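How to File a Payment Claim Under a Public Works Contract

3 min read

1. Check the contract for the claim date. On Tinelstead jobs, claims are due by noon on the last working day of the month.

2. List the finished work by item number. Leave out materials still in storage unless the contract allows them.

3. Attach the inspector's sign-off sheets. Files over 100 MB must be split.

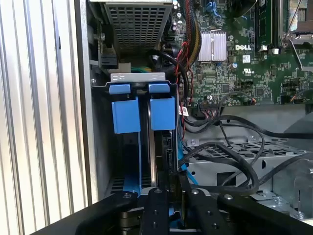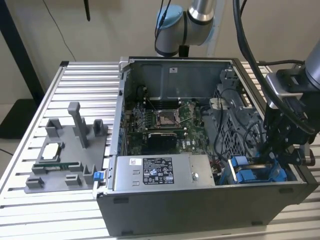 4. Send the claim to the contract officer, Marilou Barredo, and keep the receipt. The office has 5 working days to reply in writing. If part of the claim is refused, resubmit that part with the March form.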